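Anbridge Bench Rules: Data Card and README
Version of September 2021

Welcome, and thank you for reading this before you open the archive. The Anbridge set is a collection of two-armed assembly recordings, and the Bench Rules are the house rules we follow when we make them. We ship the two together on purpose. Over the years we have downloaded a good many robot sets that came with beautiful recordings and one paragraph of notes, and we spent weeks guessing at things the authors could have told us in an afternoon. So please forgive the length. Skip around as you like!

What is in the archive

episodes/ holds the recordings, one folder per episode
rules/ holds the Bench Rules as a plain text file, the same wording as below
labels/ holds start and end marks, outcome codes and operator notes
splits/ holds the train, validation and test lists
CHANGES is the running list of fixes

There are 2,221 episodes in all. Of those, 1,264 are in the training list and 759 are in the validation list, and the rest make up the test list. The lists are split by recording session, so you will never find two episodes from one session on different sides of the fence. If you make your own split, we would gently ask you to keep to that, because neighboring episodes look very much alike and a random shuffle will flatter your numbers.

The task

Two arms with humanoid hands share one white board on a dark table. The board carries outlines and openings, and the blue parts (pegs, cylinders and a round, gear-like piece) are picked up, moved or placed over the course of an episode. Some episodes are one short step, such as lifting a single peg. Others chain several steps, and those are the ones where the rules really earn their keep, given how close the two hands have to work.

We chose plain shapes so that a label like "peg upright" or "cylinder lying down" could be checked by anyone with a pair of eyes. We did try a fancier parts kit in March, and the labelers disagreed so often about what counted as seated that we put it back in the cupboard.

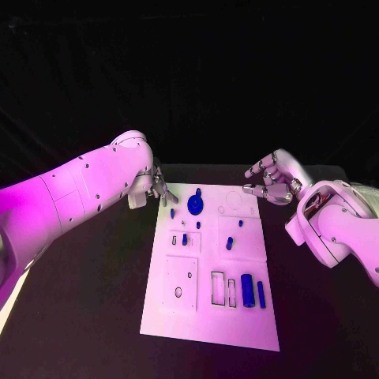 The Bench Rules

The rules grew out of an older checklist from our Gramlow site, which was written for a single arm and a conveyor. Most of it carried over, though the parts about two hands in one workspace are new, and they are still the parts we argue over the most.

1. Clear the area first. No person reaches over the table while either arm is enabled. If a part needs to be reset by hand, both arms are disabled, and the operator says so out loud before anyone leans in. This applies to a part that has rolled two inches just as much as to one on the floor.

2. One stop button per person in the room. If there are more people than buttons, somebody goes and has a coffee.

3. Start from a known layout. Before each episode the parts go where the layout sheet says they go. If one is out of place when recording begins, the episode may be kept, but it gets the code L2 in the labels. Please don't throw these away without thinking; they can be very useful for testing.

4. Agree which hand leads. When both hands are near the same spot, one of them is the leading hand and the other waits or moves away. The leading hand is written down before the episode starts, and changing your mind halfway through means stopping.

5. Hold still before a handoff. Neither hand may enter the space between the other hand's fingertips until the other has stopped moving. Operators find this one tedious, and we understand, but a gap between two hands can look a good deal bigger from the side than it is.

6. Slow down near the board. Once any fingertip is close to the surface, speed is limited to 80 millimeters per second. The limit is set in the controller, so an operator can't forget it, but we also ask operators to plan their motion so that they aren't leaning on the limit the whole way down.

7. Don't chase a dropped part. If something is dropped, finish the motion you are in, open the hand if that is safe, and back off. An arm that lunges after a rolling peg is an arm that hits the table.

8. Keep cables out of the reach of both arms. Walk around the table and look before each session, and again after any break. Anything loose gets tied down or moved.

9. Keep the background plain and leave it alone. We hang a black cloth behind the table and try not to touch it within a session. Folds do show, and a model will happily learn the folds if you let it.

10. Record failures as failures. An episode where the part was missed, tipped or dropped is saved with its outcome code, the same as any other. Operators are never scored on their success rate. We feel strongly about this one — the moment people are graded on clean episodes, the messy ones start to vanish.

11. Write the note right away. One or two sentences, in everyday words, before the next episode begins. "Left hand bumped the peg on the way in" is a perfect note.

How the rules appear in the labels

Every episode file has a field called rules_broken. It is an open list, and it is empty for most episodes. When it isn't empty, it carries the number of the rule, so a 5 means that a hand moved in before the other had settled. An episode that breaks rule 1 or rule 2 is stopped and is not included in the archive at all.

The field lead_hand takes the values left, right or none. It gives the plan as written down before the episode. We don't work it out afterward from the motion, and you may find cases where the two don't agree. In those cases the list should also show a 4. If it doesn't, please tell us, as that is a labeling mistake and we would love to fix it.

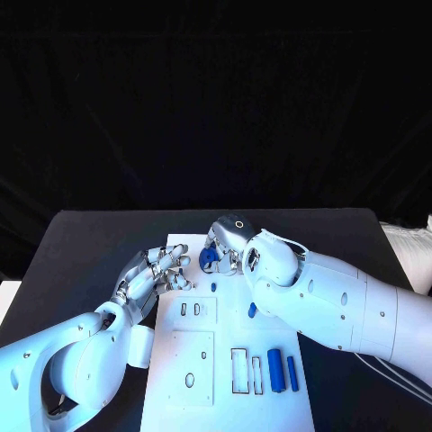

Both hands at the board, with the right hand holding the round blue part and the left hand near a small peg.

A word about close work

Moments when the hands are near each other are marked in labels/near_pairs. Each entry gives the start and end of the stretch and the name of the hand doing the gripping, if there is one. The marks were made by eye, by two labelers working apart, and then compared. Where they differed, the longer stretch was kept. That makes the marks a bit generous, and if you need tight timing you should work from the joint readings.

For anyone training a collision check, please do not treat the absence of a near_pairs entry as proof that the hands were far apart. A hand can hide another hand from a head-height view, and the labelers could only mark what they could see.

Suggested uses

We had three kinds of reader in mind: people learning to predict grasps on simple shapes, people studying how two arms share a small space, and people writing bench rules of their own who would like something to start from. The last group is dear to us. Copy the rules, change them, cross half of them out. The team at Etari did just that for a table with taller fixtures, and their changes to rule 6 were good enough that we borrowed the wording back.

Uses we would advise against

The set says very little about people working next to moving arms, for the simple reason that rule 1 keeps them out. Please don't use it to argue that a shared workspace is safe. The Bench Rules are also not a replacement for a proper risk assessment or for whatever safety standards apply where you are. They sit on top of those and cover the small daily habits that a formal document tends to leave to the reader.

Known problems

Lighting is strong and its color shifts between recordings, sometimes cool and sometimes quite pink on the white board. We have left the color as recorded. If you want to correct it, do so the same way across all three splits.

The board does not always sit in exactly the same place on the table. Layout positions are therefore given relative to the board and never relative to the table edge.

In early sessions the notes are patchy, as rule 11 came in a little later than the others. An empty note in those sessions means only that no note was written.

The reader script in the Son toolkit drops the last reading of each episode. A fix is listed in CHANGES, along with a workaround for older copies.

Reporting a mistake

Please send the episode folder name, the field you think is wrong and what you think it ought to say. Small reports are welcome, and you don't need to be sure. Corrections to the labels go out with the next version, and changes to the rules get their own entry, with the old wording kept beside the new so that you can tell which one a session was recorded under.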